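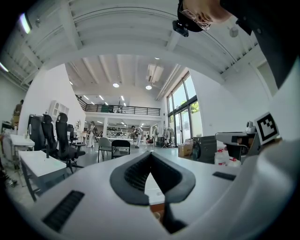 Treatments Skin News Prices Find us

News > Skin > Clinic news

Hotby skin clinic adds light peels to its list

20 June 2018

I've had my eye on the Goodwin clinic in Hotby ever since it moved into the old shoe shop, so I was chuffed to hear it's now doing light chemical peels. Until this month you had to go all the way over to Plumamora if you wanted one, and I've sat on that bus with a pink face more than once (never again!).

The peel they're offering is called Prundance and it's at the gentle end of things. A mild fruit acid goes on with a brush, sits there for a few minutes while you try not to scratch your nose, and then gets wiped off. It loosens the dull, dead skin on top so the newer skin underneath can come through. It won't shift deep lines or old acne scars, and the clinic says so plainly on its leaflet, which made me like them more. What it can do is help with rough patches, blocked pores and that grey look a lot of us get after winter.

I went in last week for the chat you have to have before they'll book you. They went through what I put on my face at home, whether I get cold sores and if I'd been out in the sun lately. I had, as it happens, so I've been told to wait. They also do a small test patch behind the ear, and you come back once they're happy your skin hasn't kicked off. 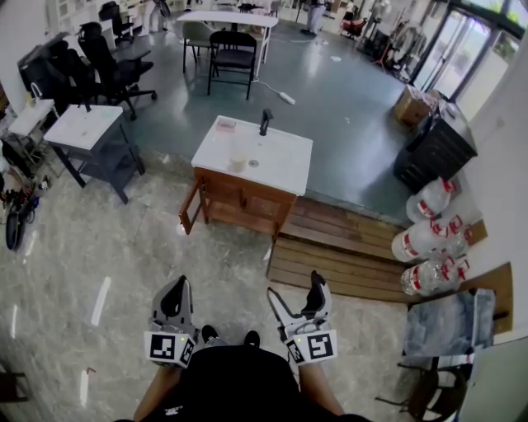 Most people are offered a course of four peels, with a gap of three weeks between each one. You can have just the one if you've got a wedding coming up, but don't leave it until the night before – some people flake for a few days, and make-up sits very badly on flaky skin. I learned that at my cousin's do and the photos are still on her fridge.

If you use a retinol cream you'll need to stop it before your first visit, and they'll tell you how long for at the chat. Sun cream every day afterwards, even when it's chucking it down. They won't treat anyone who is pregnant or has broken or sore skin, and if you're on tablets for acne you'll be asked to speak to your doctor first.

Prices are up on the board by the front desk, and the chat and test patch are free if you go on to book. Peels are being done on two afternoons a week for now, and the girl on the desk told me the early slots had nearly gone. They're hoping to add a stronger peel in September, once the staff have finished their training, though I think I'll stick with the mild one – my cheeks go red if I so much as look at a curry.

My own test patch is booked for when the sunburn's calmed down. I'll let you know how I get on.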